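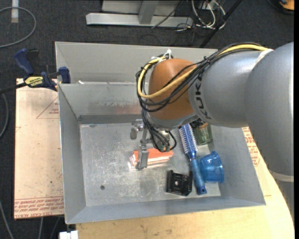

Page last changed: July 2020

Odds and ends go back on sale at the Ustel returns shop

The returns shop at Ustel has reopened its mixed goods counter, where household items sent back by customers are sold singly at a reduced price. The counter had been shut since January while the stockroom behind it was emptied and fitted out again.

Goods reach the shop from Detance, the mail-order firm, in large mixed consignments. A single delivery can hold 2000 items, and very little of it matches. A blue round hairbrush may end up in the same metal bin as a see-through blue plastic cup, a green container and a small orange and white box, and each has to be dealt with separately before it can be priced.

Ada Bassi, who manages the counter, said the old arrangement had become hard to work with. Returns were tipped on to long tables and sorted by whoever was free, and small things were often found weeks later underneath larger ones.

"You would get a cup in with the kitchen goods and its lid in with the toys," she said. "We sold a lot of lids on their own last year, and I don't think people wanted them."

Goods are now kept in open grey metal bins until they have been checked. Boxed items are opened to see that the contents are complete. Brushes, combs and similar articles are put on sale only if they came back in sealed packaging; the rest are passed on for recycling. Cups and food containers are washed on site and looked over for cracks — the clear and tinted plastics are held up to a lamp, where a fine split shows more easily.

Anything that fails the check but still has some use goes into the 'as seen' tray by the door. Items in the tray cannot be exchanged.

Prices at the counter are marked with coloured stickers. Yellow is the lowest band and is used mostly for single cups, tubs and bathroom goods. Boxed items usually carry a white sticker, with the price written by hand. The shop takes cards as well as cash, but asks customers to pay in cash for yellow sticker goods if they can.

Up to 100 items are put out each morning. Customers may buy 6 in one visit, a limit brought in after complaints that traders were clearing the shelves before midday. Isabelle Bélanger, who runs a stall at the Asora market, said she understood the rule but would have liked a separate day for stallholders. Ms Bassi said this was being looked at and that no decision had been made.

The shop is in the Siriwardena building, on the ground floor, with the entrance from the yard. No more than 4 customers are let in at a time at present, and there may be a short wait outside. Bags are not supplied.

Donations from the public are not accepted at the counter. Detance customers who want to return goods should use the label that came with their order — items handed in at the shop cannot be refunded there.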